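本网站使用Cookie以记住您的语言和登录状态。继续浏览即视为同意。[接受] [管理设置]

Restbridge公寓公共区域安全检查表(秋季,附批注)

适用范围:一至六层走廊、楼梯间、公共厨房、洗衣房、配电间、热水间、屋顶平台。住户房间内部不在本表范围,各位在屋里囤什么,请自行面对。

结果分三档:合格、限期、停用。限期的意思是两周内处理完。去年有人把它理解成“有限期地存在”,于是那只纸箱在三楼楼梯口住到了1月。

一、走廊与楼梯间

1.1 疏散通道净宽,无杂物
结果:限期
批注:二层、五层有鞋架。二层那只比上次检查时长高了一层,看来营养不错。鞋架主人请自行搬回屋内,逾期移到地下储物间,领取时要登记,登记表在值班室,笔请自带。

1.2 防火门自动关闭,无垫楔
结果:限期
批注:四层防火门下面垫着一本折起来的电话簿。我理解大家夏天想要穿堂风。防火门关上才算防火门,敞着的时候只能算一块很重的木板。电话簿已没收,谁要查号码可以来借。

1.3 应急照明与出口指示灯
结果:合格
批注:逐层按了测试钮,都亮。六层那盏的箭头指向墙壁,已经拧正。请不要再把它当作挂钥匙的地方,箭头就是这样被坠歪的。

1.4 喷淋头无遮挡、无悬挂物
结果:限期
批注:楼里装的是68℃动作的玻璃球喷头,红色那种。五层有人在喷头上挂了一只衣架,衣架上挂着一件雨衣。假如玻璃球碎了,雨衣倒是用得上。请取下。

1.5 楼梯扶手牢固
结果:合格
批注:一层到二层之间有一段略松,当场紧了螺丝。

二、公共厨房

2.1 灭火器在位、压力正常、在有效期内
结果:合格
批注:Comar的2公斤干粉,指针在绿区。瓶身上有人贴了冰箱贴,是一只龙虾。龙虾可以留下,但不能盖住操作说明。

2.2 灭火毯取用顺畅
结果:限期
批注:毯子在,只是前面摆了一台面包机、一罐咖喱粉和一盆薄荷。着火的时候要先浇花吗?薄荷已挪到窗台。

2.3 燃气软管与接头
结果:合格
批注:刷肥皂水,无气泡。软管到期年份已用油性笔写在墙上,字不好看,请将就。

2.4 抽油烟机滤网
结果:停用(清洗后恢复)
批注:滤网取下来的时候是粘着手下来的。清洗轮值表上的签名整整齐齐,笔迹也整整齐齐,整齐得像同一个人一口气签完的。本周起改为洗完后把滤网立在水池边晾干,看得见实物才算数。

2.5 插座与台面用电
结果:限期
批注:电水壶、电饭锅和空气炸锅共用一只插线板,插线板又插在另一只插线板上。这种结构在建筑上叫悬挑,在用电上叫找事。第二只插线板已收走。空气炸锅请用靠冰箱那侧的墙插,同时只开一样大功率的。

2.6 刀具收纳
结果:合格
批注:磁条上刀尖朝向一致。难得,记一笔。

2.7 地面防滑
结果:限期
批注:水池前的垫子背面胶粒磨光了,踩上去像上了冰场。新垫子已下单,到货之前请走路慢一点,端汤的人请走得更慢。

三、洗衣房与叠衣台

3.1 烘干机绒毛过滤网
结果:限期
批注:Tralla烘干机每用一次清一次绒毛,机身上贴着,门上贴着,墙上也贴着。这次掏出来的绒毛够填一只靠枕。绒毛易燃,烘干机会热,其余推理请各位自己完成。

3.2 烘干机排气管
结果:合格
批注:管子拆开看过,无压扁。室外出口的百叶能自己合上。

3.3 地漏与积水
结果:合格
批注:捞出一枚硬币、一枚发卡。硬币留在窗台,发卡也留在窗台,领取无需登记。

3.4 叠衣台稳固、台边无堆压
结果:合格
批注:摇了四角,不晃。洗衣筐搁台上可以,人坐台上不行。衣服从筐里漫出来搭到台边的,叠完收走就好,别让它过夜。
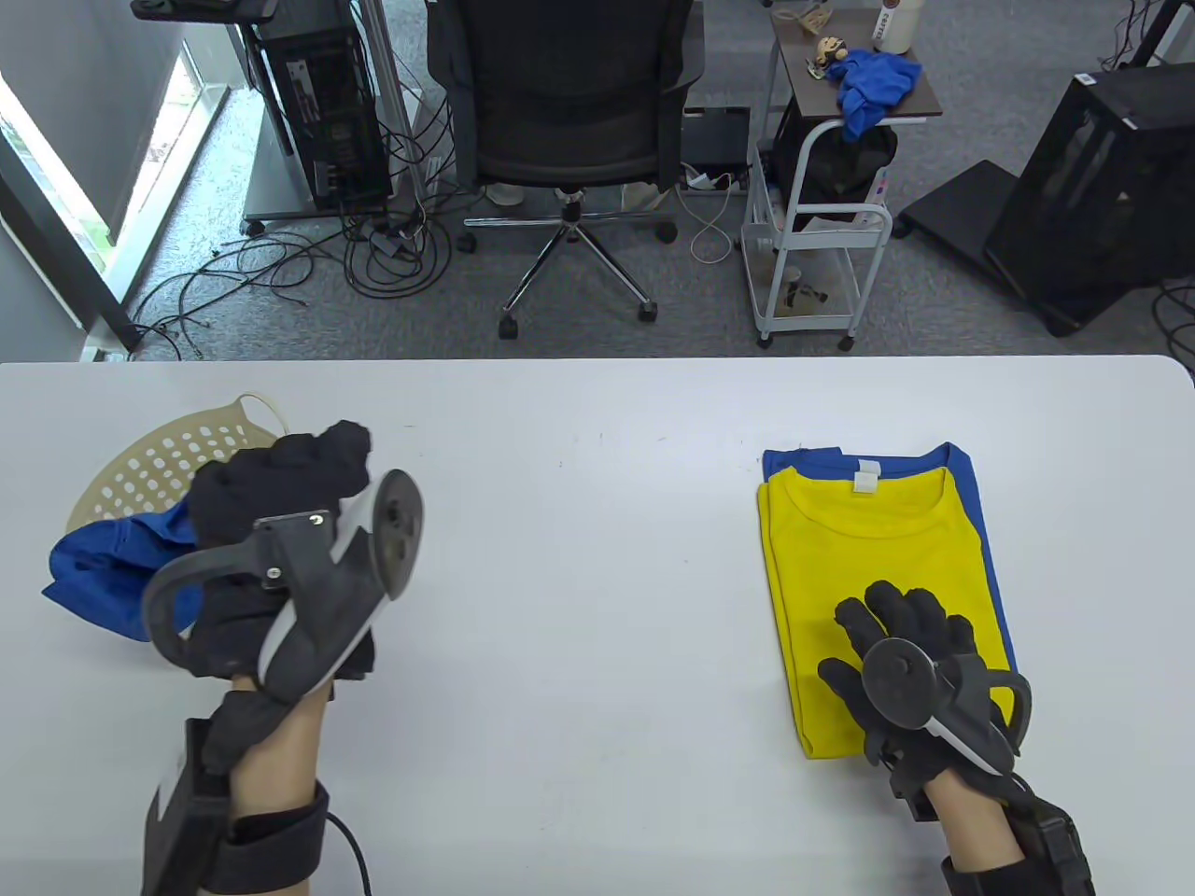
3.5 电源线与进水管
结果:限期
批注:右侧洗衣机的进水管接头有水垢,说明渗过。已换垫圈,下周复看。电源线从机器背后走,别再从前面绕,绊过人。绊的是我。

3.6 洗涤剂与漂白剂分开存放
结果:限期
批注:含氯漂白剂和除垢剂并肩站在同一格里,瓶盖都没拧紧。除垢剂多半是酸性的,二者相遇会放出氯气,整层楼都会知道。漂白剂现在放上格,除垢剂放下格,格子上写了字。请认字。

3.7 无人看管运行
结果:限期
批注:夜里十一点以后不要开烘干机。理由之一是噪音,理由之二是大家睡着以后没人闻得到焦味。有住户来信说,她的运动服只有半夜才有空洗。洗可以,化纤的网眼料子挂一晚也就干了,

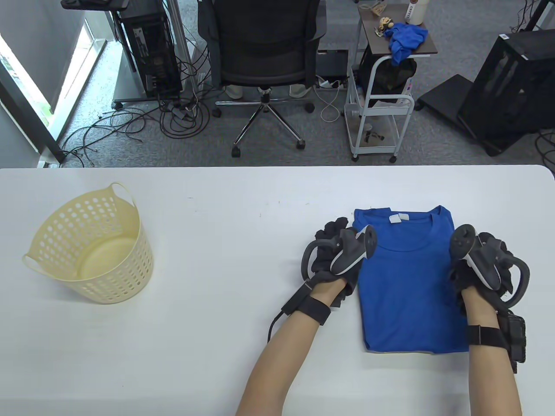 用不着进烘干机。信里还问能不能给烘干机装个定时开关,答复是不能。定时开关只会让它在更没人的时候转起来。

3.8 通风
结果:合格
批注:排风扇运转,叶片上有灰,已擦。窗户的限位器被人拧掉了,又被我拧回去了。这颗螺丝和我已经很熟。

四、配电间与热水间

4.1 配电间上锁,门前一米无堆放
结果:限期
批注:锁是好的,门前停着一辆婴儿车,车里没有婴儿,装着土豆。土豆连车请一并移走。

4.2 漏电保护器试跳
结果:合格
批注:逐个按了试验按钮,都跳,都能复位。二层那一路跳的时候传来一声惨叫,大概是有人文档没存盘。试跳时间提前三天贴在电梯里,请抬头看看。

4.3 公共用电读数
结果:备案
批注:上季度公共部分3,071度。比前一季度高,多出来的部分我怀疑和地下室那台自称“临时”的除湿机有关。它临时了两年。本季度单独给它挂表。

4.4 热水器安全阀与出水温度
结果:合格
批注:Miranda热水器,安全阀手动提拉正常,泄水管通到地漏。混水后出水温度没有超过设定。有住户希望再调高一点,我这边不打算帮忙煮人。

4.5 一氧化碳报警器
结果:限期
批注:报警器安静得可疑,打开一看,没有电池。电池后来在电视遥控器里找到。已换新的,并且换成了遥控器用不上的型号。

五、屋顶平台

5.1 护栏高度与锈蚀
结果:限期
批注:高度够。西北角立柱根部起锈皮,用螺丝刀戳过,没戳穿,除锈补漆即可。补漆期间那一角拉警示带,警示带不是晾衣绳。

5.2 晾晒架固定
结果:限期
批注:有一架用绳子拴在避雷引下线上。我在旁边站了一会儿,想找一个温和的说法,没找到。已拆。晾晒架改用配重块压脚,风大的日子请把薄衣服收回来,上回有一件挂到了对面楼的空调外机上,人家至今还在跟我们客气。

5.3 明火
结果:合格
批注:没有发现烧烤痕迹。有一股孜然味,不能作为证据。
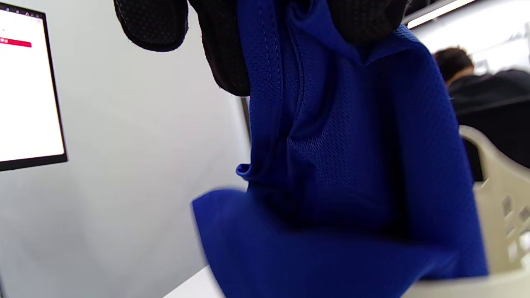
文/Restbridge楼务值班室 | 发布于2024年9月13日 | 栏目:检查与维修

表格到此为止,下面说费用和时间,顺便答几个塞在意见箱里的问题。

本次更换垫圈、报警器、防滑垫和五金,合计1,036元,从公共维修账户支出,收据贴在值班室门背后。嫌贵的住户可以对照着看,最贵的一项是报警器,请想一想那节电池。

限期项目两周后复查。复查不通知具体时辰,免得那天走廊忽然干净得像样板房,第二天鞋架又原路返回。

问“能不能把检查表写得正式一点”。正式版有,在文件夹里,一共没几个人翻过。带批注的这份据说还有人在电梯里念。

问“灭火器可不可以拿来顶门”。不可以。上面1.2条顺便再读一遍。

问“烘干机能不能烘鞋”。Tralla的说明书上写着要用鞋架附件,附件我们没有。直接扔进去的结果是整栋楼听见有人在里面跑步。

问“电动车电池能不能带上楼充”。不能。充电柜在一层东侧,柜门有锁,旁边有喷头和烟感。半夜偷偷抱上来的,走廊灯是感应的,您一走它就亮。

问“检查时为什么敲墙”。听空鼓。六层北侧有一块声音发虚,已用粉笔圈起来,等瓦工来看。粉笔圈旁边后来多了一张笑脸,请画画的这位换一面墙。

洗衣房另外提醒一句:3.6条的两格柜子,钥匙挂在门内侧,用完挂回去。上一把钥匙不知去向,这一把拴了一只很大的木勺,放进谁的口袋都会很显眼。

下次全面检查在1月,内容增加水管防冻和屋顶排水口。排水口里如果再捞出袜子,我会一只一只夹在公告栏上,直到有人来认。

订阅楼务通知:在下方填写邮箱,每次检查后寄送一封。可随时退订。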